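Clothing Swap Returns to Vernik Hall

The summer clothing swap is back on 22nd July, in the downstairs room at Vernik Hall on Harb Street. Doors open at noon and close at 5 p.m. Drop-off starts the evening before, from 6 to 8, and we would much prefer that you bring your bags then if you can. Last year most people arrived with their bags in the first half hour, and the line went out the side door and past the bike racks.

If you have not been before, the swap is simple. You bring clothes you no longer wear, you get a ticket for each piece we accept, and you trade tickets for clothes other people have brought. No money changes hands. The limit is 35 pieces per household, up from last year, when a lot of families told us they had to leave a second bag in the car. Tickets from earlier swaps are still good. If yours went through the wash and you can still read the stamp, we will take it.

What to bring

We take clothes for all ages, along with scarves, belts and hats. Children's clothes go fastest, and we never have enough in the middle sizes, between toddler and teen. Kids at that age wear their things hard, so there is less left to hand on. If you have any, please bring them, even if they are a little faded.

Summer clothes will go straight out on the tables. Coats and heavy sweaters are welcome too, but we will store them for the September swap and give you your tickets now. The closet at Vernik Hall is not large, so one coat per person, please.

We can't take underwear, swimwear, socks that have been worn, or anything with a strong smell of smoke or mothballs. Shoes are new this year. They need to be clean, tied together in pairs, and have soles with some life left. Ski boots and skates should go to the gear exchange at the Duneo Center, which has the shelves for them.

Checking your clothes before you pack

Every piece should be washed and dry. Please go through the pockets. At the last swap we found a house key, a retainer and a library card, and the key is still in the drawer at the front desk if it belongs to you.

Hold each piece up to a window. Thin spots and small holes are much easier to see with light behind them. A missing button is fine if you pin a spare to the collar. A broken zipper is not, unless you want to take it to the repair table first. The repair table will be open during drop-off as well as on the day, with two sewing machines and a box of thread in most colors. It can handle hems, buttons and split seams. It can't replace zippers in jeans or do anything with leather.

Stains are the main reason we turn things away. Yellowing under the arms of a white shirt will sometimes come out with an overnight soak in washing soda and warm water. Grease marks respond to plain dish soap, rubbed in and left for an hour before washing. Don't put a stained shirt in the dryer until the mark is gone, as the heat sets it. If a stain won't move, keep the shirt for painting or cut it up for rags. We do have a rag bin by the back door, and the Hirkano print shop collects from it. They want cotton only, with buttons and zippers cut off.

Printed T-shirts

A few people have asked whether we take T-shirts with pictures on them. We do, and the kids' table depends on them. Cartoon faces, animals, bands, old summer camps and sports teams are all fine. We only turn away prints that have cracked so badly they come off on your hand, and anything you would not want a small child to read out loud.

To keep a print in good shape, wash the shirt inside out in cold water and hang it up to dry. If you need to iron it, turn it inside out first and keep the iron moving. Store it somewhere cool. Two printed fronts pressed face to face in a hot attic can stick together, and pulling them apart takes the ink off both.

For the swap, fold printed shirts so at least part of the picture shows on top. Shirts folded with the plain back facing up tend to get unfolded by every person who walks past, and by two o'clock the table is a heap. The easiest way is to lay the shirt front up, smooth it with your hands, tuck the sleeves behind, and fold the bottom under. If your folding is not very neat, don't worry. Everything gets straightened again as it goes out. 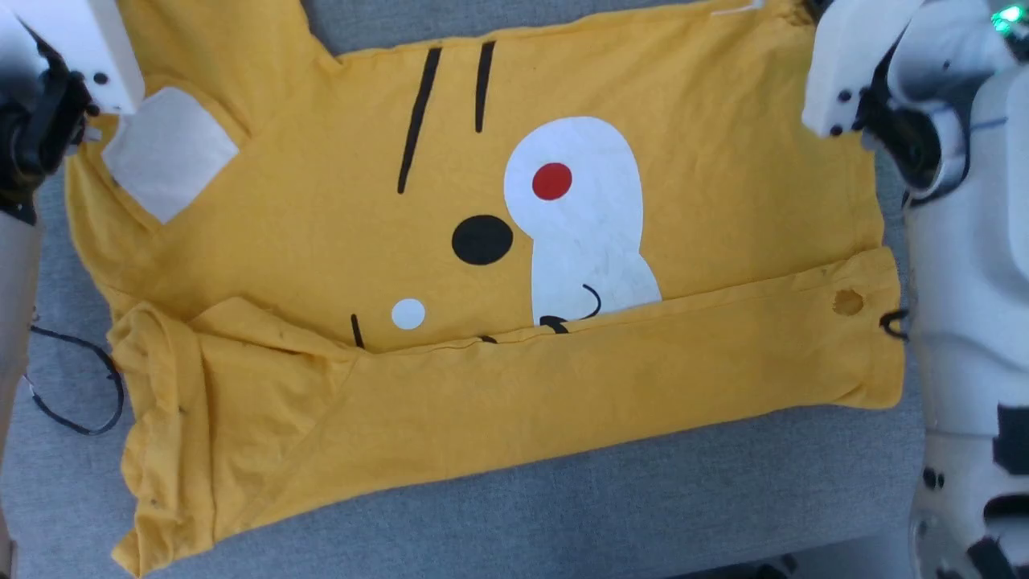 How the tables are set up

There will be 12 tables. Women's and men's clothes are along the two long walls, and children's are in the middle, sorted by size. Accessories are near the stage. Dresses, jackets and anything that creases easily will be on the rails by the windows. The changing area is behind the blue curtain, with two mirrors. Please take no more than four pieces in at a time.

If you pick something up and change your mind, put it back on the table it came from. If you can't remember which one, leave it in the return basket at the front desk. Last time a lot of toddler pajamas ended up with the scarves.

Getting there and parking

The lot behind the hall holds around 19 cars, and two of those spaces are kept for people with a permit. Street parking on Harb Street is free after 3 p.m. The bus stops at the corner, and there is a ramp at the side entrance - the front steps are still being repaired, so use the side door either way. Strollers can be left in the hallway.

What happens to the rest

Whatever is left at 5 p.m. is sorted that evening. Good children's clothes go to the school closet, and work clothes go to the job center downtown. The remainder is kept for September if it is seasonal, or goes into the rag bin if it is cotton. Unclaimed personal items stay at the front desk until the September swap.

We could use more hands for clearing up, which takes a little over an hour. Sign up on the sheet in the lobby. Anyone who stays to the end gets five extra tickets, and there will be pizza.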